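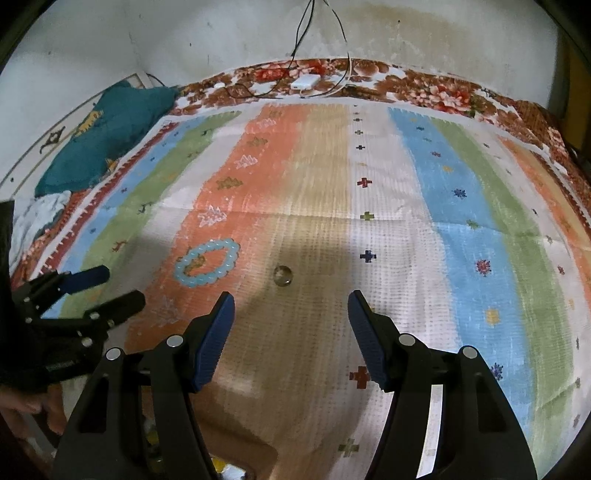
Search articles, people, places

We use cookies to remember your settings. Accept | Manage

The Small Things Drawer

Huiling Jiang keeps her marbles in a cough drop tin and her beads in the box a pair of shoes came in. Once a year, usually in May, she empties both onto the bed and sorts them.

She does it on a striped rug. A hard table is no good for this kind of work, she says, as anything round is on the floor before you can reach for it. A rug has enough drag to hold a marble where you put it. The stripes help too. Glass goes on one color, beads on another, and whatever she can't decide about waits on the white.

Clear marbles are the hardest to keep track of. They take on the color of whatever is under them, and on a pale stripe you may only spot the rim. Turquoise beads are easy, especially against orange.

Jiang started at 8 with a bag from the Kurkcombe church sale. She is 42 now and has over 1000 pieces, most of them worth very little. The dearest was a strung bracelet from a shop in Morrison that cost her $65, and the clasp has been replaced twice.

Her method is simple. Bracelets are laid flat in a loop so the cord can be checked for fraying. Loose beads are matched by size, then by color. Chipped marbles go in a jar on the windowsill. Everything else goes back in the tin, and the rug gets shaken out over the bathtub with the plug in.

Get the Menano newsletter. Enter your email address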